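Equipment budget talk, Urnach, 15 Mar 2024
Speaker notes — Burgi Zwahlen

Slide 1. Say hello, keep it short. We asked for two arms in January and got a yes in principle. Today is about what goes on the order.

Slide 2. Two arms, one table, toy bricks.
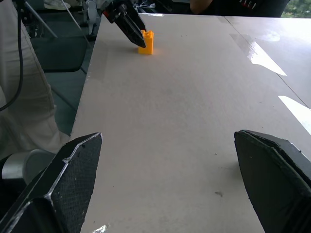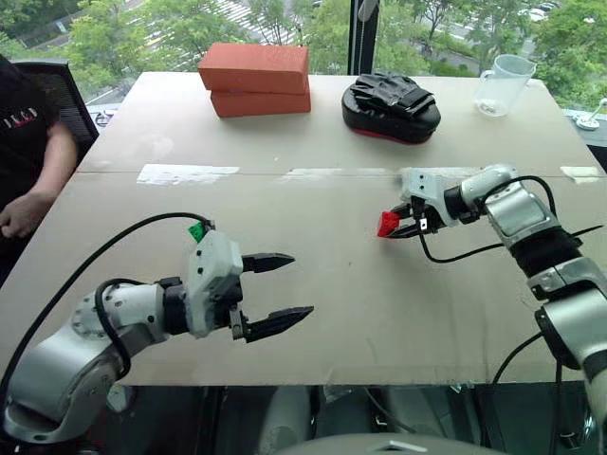 Slide 3. The quotes. Weremell is dearer to buy but includes spare fingers. Cunier leaves them out, at 128 francs a pair. Budget for 10 pairs in the first year.

Slide 4. Things we forgot last time: cables, a proper table, delivery. Hämmerli wants 721 francs for delivery and 221 for each service visit. Put both on their own line.

Slide 5. Ask for a decision on the supplier — the table can wait until the next round. Leave time for questions about the warranty.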